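## 4. Queuing at shared charging sites 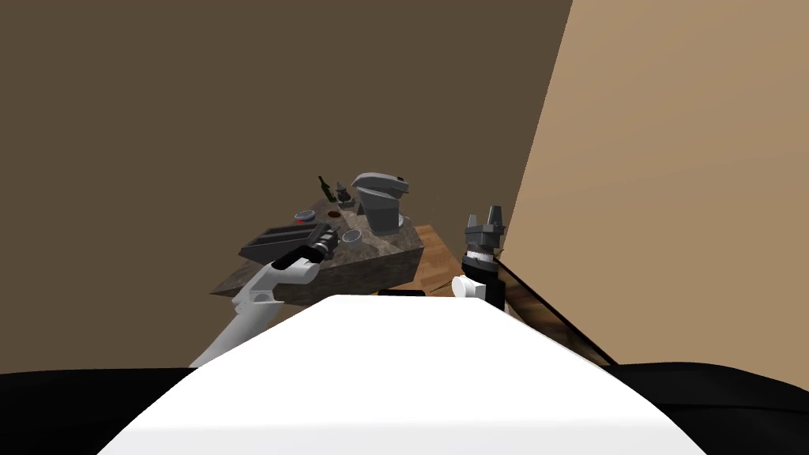 *Figure 3. Simulated kitchen setting: two arms, with the left gripper above a dark gray tray on the counter.*

The trial opened a set of fast-charging sites, until then reserved for subscribers of one network, to drivers of any electric car with a compatible plug. Sodevance ran the sites and set the prices. Modeck supplied the payment app used by non-subscribers, while subscribers kept the card they already had. Section 3 covered energy use per session. In this section we look at waiting times and at how drivers responded to a full site.

### 4.1 Data

The session log holds 3538 charging sessions. Each record gives the site, the stall, the time the plug was connected, the time charging stopped, the time the plug was removed, and whether the driver paid by card or through the app. Sessions that delivered no energy were left out before this total was taken. Most of these were failed handshakes between car and charger, and they are treated separately in Section 5.

The log does not record waiting directly. A car standing in the queue leaves no trace until it is plugged in. We used the entry sensors at the Testa and Vasico sites, which register each car as it turns off the access road, and matched entries to sessions in order of arrival. Matching is not perfect. A driver who arrives second may take a stall first if the car ahead needs a longer cable reach. Where two matches were equally likely, we took the one with the shorter wait, so the waits reported below are more likely to be low than high.

### 4.2 Waiting before and after opening

Testa and Vasico differ in ways that matter for the results. Testa is next to a highway exit and draws through traffic. Its stalls turn over quickly and its busy hours follow the holiday calendar. Vasico is on the edge of a town, beside a supermarket, and many of its users live nearby and have no charger at home.

At Testa the opening made little difference to the wait on ordinary days. Non-subscribers added sessions mostly in the late morning and early afternoon, when stalls had been free. Queues grew on holiday weekends, but they had been growing before the trial began, and we cannot separate the effect of the new users from the general rise in traffic.

At Vasico the change was clearer. Evening waits lengthened soon after opening and stayed longer until November, when Sodevance brought in an idle fee. The fee applied to any car left connected for more than 30 minutes after charging had stopped. Subscribers and app users paid the same amount. After the fee was introduced, the time between the end of charging and removal of the plug fell for both groups, and evening waits came back close to their earlier level.

The supermarket changed its closing time in the same month, which may account for part of the drop. We have no customer counts from the store and did not try to correct for this.

### 4.3 Drivers who left

Some cars entered a site and drove off again without charging. We counted a car as having left when it passed the exit sensor with no matching session. By this measure 400 cars left the two sites during busy hours, the larger share of them at Vasico. The figure includes people who turned in by mistake or stopped only to use the restroom, so it should be read as an upper limit.

Leaving was more common when at least 2 cars were already waiting. The Modeck app showed the number of free stalls but not the length of the queue, so a driver on the way to a full site had no way to tell a short wait from a long one. An updated version that lists waiting cars was released after our data had been collected.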